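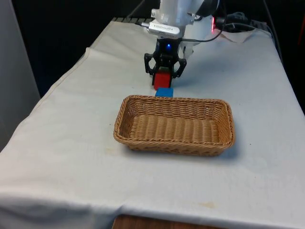 Picking up a block is the part any toddler can manage, ran one comment on the interim draft, and the report ought to say how much of the chore is left once the block has been picked up.

The comment was fair and the final version has been rearranged to deal with it. The question set for the project was whether a single robot arm can at present do a small clearing-up job of the kind found in a home (toys off a table and into a basket) or on a shop floor (loose returns off a counter and into a tray). The grasp itself is treated in section 3. The rest of the job, meaning finding the object, clearing the rim, letting go, coming back for the next one and knowing when to stop, is treated in sections 4 and 5.

Project Lillerine, final report
Robotics option, Hondunden College, Nallar
Submitted 2 February 2026

1. Background

Machines that clean floors and wash dishes are common, and both do well because the job has been cut down to suit the machine. A dishwasher does not load itself. A floor cleaner works on one flat surface and leaves alone whatever it finds there. Clearing a table has not been cut down in the same way. The objects differ, they lie where they were dropped, and the container is often a soft or uneven thing bought for its looks.

A visit to the Medrano homeware shop in Nallar in July gave us a list of jobs that staff repeat through the day. Refolding towels was at the top. Returning small goods to baskets came next and was chosen for the project, as it needs one hand only and the result is easy to judge: the object is in the basket or it is not. Refolding was ruled out at the planning stage.

2. Set-up

The arm works from above a table covered with a white cloth. It carries a two-finger gripper and a small camera near the wrist, and further cameras look at the table from fixed positions. The objects are coloured cubes in red, blue and green. The container is a shallow woven wicker basket with sloping sides. Cubes were preferred to real goods for the main series so that a failure could be put down to the movement and not to an odd shape.

The cloth was kept on purpose. A bare bench gives cleaner edges for the vision system, but few homes have a bare bench, and the shop counter at Medrano is covered too. Cloth creases, shifts a little when a finger touches it, and throws soft shadows next to the cubes. It was not ironed or pulled flat between attempts.

The arm was controlled by a learned model trained on movements that team members had recorded by steering the arm by hand controller. The model receives the camera pictures and the joint positions and gives out the next small movement. An attempt was allowed 2000 control steps, after which it was ended and marked as a failure whatever state the table was in. No one touched the table during an attempt unless the operator had stopped the arm first.

One attempt consisted of moving one named cube into the basket and bringing the empty gripper clear of the rim. A cube that landed in the basket but was dragged out again on the way up was marked as a failure. A cube released on the rim was marked as a failure even if it later fell inward.

3. Grasping

Grasping gave less trouble than expected. The cubes have flat parallel sides, and the fingers close on a pair of them with some room for error. If the gripper comes down slightly off centre, closing the fingers pushes the cube into line. If it comes down twisted, the cube tends to turn until its faces meet the fingers. The cloth helps here by letting the cube slide a short way without tipping.

The approach height mattered more than the sideways position. Coming down too far pressed the fingertips into the cloth and pulled up a small ridge, which then moved the neighbouring cube. Stopping too high gave a hold on the top edge only, and such a hold was usually lost over the basket. An early model trained on fast recordings did both. Slower recordings over the last stretch of the descent cured most of it.

The main series ran to 106 attempts. Of these, 7 were lost because the cube was dropped before it reached the basket. A further 2 were stopped by the operator when the arm pushed against the basket and began to move it. Every other attempt in the series met the definition in section 2. These figures describe one table, one basket and three cubes, and should not be carried over to anything else.

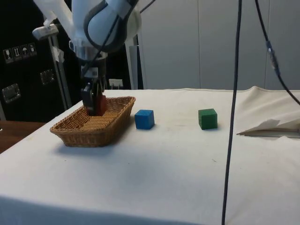
Figure 2. Red block between the fingers, inside the basket; blue and green cubes on the cloth.

4. Placing

Placing is where the basket begins to matter. A plastic tray has a thin straight rim at a constant height. Wicker has a thick rim, the sides slope, and the woven bottom has ridges on which a cube may settle at a slight angle. None of this is hard for a person, who lets go somewhere over the middle and does not think about it.

The model was inclined to lower the cube all the way in before releasing it, as that was the habit of the people who made the recordings. The habit is good for fragile goods and poor for speed. It also brings the fingers near the sides, where opening them takes up more room than closing them did. With the basket empty there is space for this. With a cube already inside, the open fingers can knock it or wedge against the wall, and both of the stopped attempts began in this way.

Releasing from above the rim was tried as an alternative. It was quicker and avoided the walls, but the cubes bounced on the weave. For toys this would hardly matter. For shop goods it would, and the staff at Medrano told us that anything dropped into a basket from a height would not be acceptable to them. The lower release was therefore kept.

The direction in which the basket lies is also important. The gripper needs more width in one direction than in the other. When the long side of the basket lay across the opening of the fingers the clearance was tight, and the model did not learn to turn the wrist to suit. A person turns the hand without being told. We consider this the clearest weakness in the placing stage and would put it first in any further work.

5. Sequence and choice

Taking the cubes one after another is a different problem from moving one cube. The arm must choose, carry out the move, look again and choose afresh, and an error in an early move changes the table for all the later ones. The order given by the team was red first, and the arm had to keep to it wherever the red cube lay.

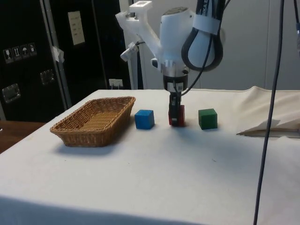 Spacing decides whether a fixed order is workable. A gripper coming down from above needs a finger's width free on each side of the object, plus whatever it may drift during the descent. Starting with the middle object of a row is the awkward case, as there is a neighbour on both sides to be disturbed. With the cubes standing as they do here, blue to the left of red and green to the right, at even distances and nearly in line, the fingers have room to go down and close. Cubes pushed together into a block leave no such room, and the model has no answer to that. It does not nudge them apart first. It comes down on top of them, and the attempt runs out.

Anything on the table that is not a cube raises a further question. A crumpled piece of cloth lying to one side was ignored by the model in every attempt, and we first took this as a good sign. It is a limit of the training. The model has never been shown soft things being picked up, so it does not see them as part of the job. Asked to clear the table, a child would be expected to deal with the cloth as well. The machine was asked for cubes and moves cubes.

Stopping is the last part of the sequence. After the final cube the model sometimes hovered over the cloth, or went back towards the basket and made small movements above it. It had no clear sense that the work was done. A simple check was added outside the model: if no cube colour was found on the cloth by the fixed cameras, the arm was sent to its rest position. This worked for cubes on a white cloth. It would not work for goods of unknown colour on a patterned one.

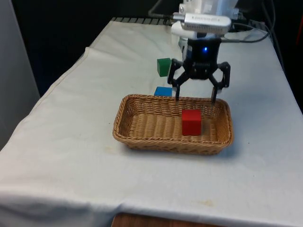
Figure 4. Red cube in the basket; open gripper at the far rim; blue cube just behind.

6. Time and supervision

Speed was not a target, but it bears on the question. A person clears three cubes in one sweep of the hand and does not need a sequence at all. The arm takes them singly, slows for each descent and slows again at the rim. For a home this might be acceptable if the work were done while the owner was elsewhere. Under the safety rules of the laboratory an operator stood by the stop button throughout, so no attempt in this project saved anybody any time.

Resetting was the larger cost. After each attempt the cubes had to be put back, the basket returned to its place and the cables checked. Cable routing took up most of one session, as a loop hanging near the wrist altered the camera view and the model grew unsteady until the loop was tied back.

7. Findings

On the narrow task the arm was dependable. Rigid cubes with space between them, on a plain cloth, can be moved into a shallow basket by a model trained on a modest set of recordings.

On the chore as people would describe it, the answer at present is no. The arm does not separate objects that touch, does not turn its wrist to suit the basket, does not handle cloth, and relies on an outside check to finish. Each of these may be open to a separate remedy. We did not test whether the remedies would work together.

For the shop, the nearest useful form would be a fixed counter with a tray fastened in a known position and goods of one kind. Medrano was sent this finding and replied that the counter is moved for most promotions.

8. Further work

Recordings should include the basket at several angles, with the wrist turned by the person steering. Cubes should be placed in contact for part of the training set. The basket should be tried both loose and fixed, as the stopped attempts may have been partly due to its sliding on the cloth. A soft object should be added once the first two points have been dealt with, and the outside stopping check should be replaced before any patterned cloth is used.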